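Lustondale Rain Gauge Network: support log
Ticket: Trevaskis station, heavy rain days not showing on the extremes map
Opened February 7, 2025
Status: resolved, one item left open

Reported problem
The December map of extreme rainfall days has Trevaskis as a blank square, while Hurnden next door is shaded dark blue. Both stations sent data all month. The monthly total for Trevaskis is fine on the table page, so the readings are getting in somewhere!

First look
Lovely puzzle, this one. I pulled the raw file for Trevaskis and it's all there, tips and times and battery voltage, with no gaps. The wettest day comes out at 61 mm, which is a whopper for that valley and ought to light up the map on its own.

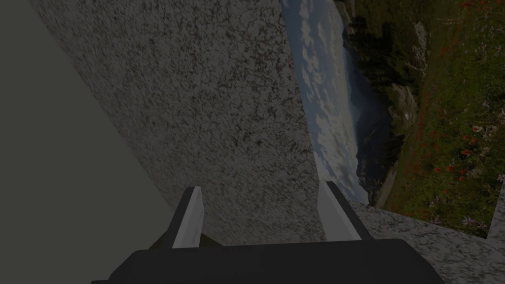
Log issue 165

Tried so far
Cleared the map cache and redrew. No change.
Swapped the Trevaskis and Hurnden files on the test server. Trevaskis stayed blank even with Hurnden's rain in it, so the readings are off the hook and the fault has to be in the station settings (I did a small cheer at this point).
Compared the settings line by line. The 95th percentile threshold for Hurnden looks sensible. For Trevaskis it is set to 200 mm in a day. No wonder nothing counted as extreme!

Cause
When the Pristex logger went in at Trevaskis, the threshold was typed in by hand as tenths of a millimetre. The map reads whole millimetres. It should have been 20.

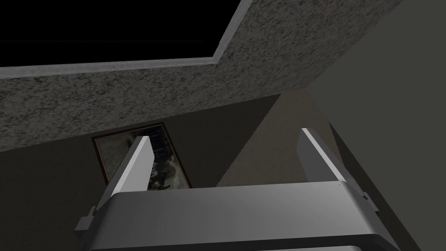
Log kept by the Data Support Officer, Lustondale Rain Gauge Network

Fix
Changed the threshold to 20 mm and reran December. Trevaskis now shows its extreme days, and the pattern up the valley joins on to Hurnden beautifully. I've checked the other stations with Pristex loggers and their thresholds are all in whole millimetres.

Still open
Version 2 of the settings page will take a unit alongside the number. Until it's live, please put "mm" in the notes box whenever you change a threshold. Older yearly maps for Trevaskis need rerunning too, and I'm really looking forward to seeing those. If your saved copy still has the blank square, reload the page and download it again.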